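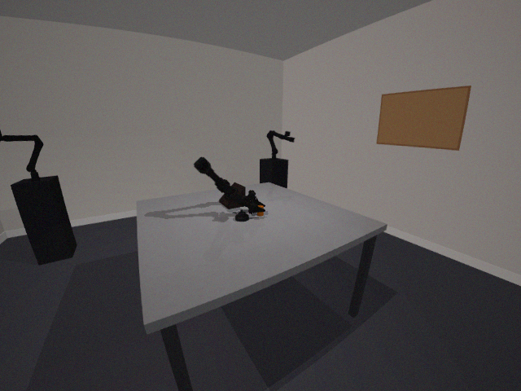
July 2020

Back on the remote-control demos today, all in the simulator. Anselmo Bittencourt drove for the first hour and I took over after tea, so if the early runs look smoother than the late ones you know who to blame!

The task is still the orange piece: come down over it, close the fingers, lift, put it back somewhere else. Sounds like nothing. The trouble is the approach. If you come in high and drop straight down it's fine, but both of us have a habit of sneaking in low along the tabletop with the fingers pointing out, and then the wrist has very little room to turn. The little round black thing sits close by the gripper on that side as well, so a lazy swing to the left and you've clipped it. I clipped it a lot.

Kept 95 runs, threw out 11. Most of the bad ones were me letting go too early (I keep expecting to feel something in the handset, and of course there's nothing to feel). Two were Anselmo sneezing. That brings the Plorum set to 730, still miles off the 3,000 we told Hepburn back in February, but the pace is picking up now the lag is sorted.

About the lag – it was the smoothing on the hand controller. Somebody had set it very high, possibly me. Turned it right down and the arm now follows properly, though every wobble of your hand goes into the recording too. Anselmo likes it, I'm not sure. Will try a setting halfway and see what the trained version makes of it.

Only the table arm is wired up to the controller so far. The two on the black pedestals just hold their pose, and I'd leave them alone until the joint limits are checked, especially the one at the back.

Lighting: I'd like it brighter. The arm's shadow goes right out across the left of the table and it's hard to judge height over the grey when you're driving from this view. Anselmo reckons the shadow helps him. We argued about it for longer than it deserved.

To do:
– halfway smoothing, 20 minutes each
– move the start position of the orange piece, it's been in nearly the same spot all week
– ask Kituvwood for the spare handset
– rename the run folders BEFORE the next session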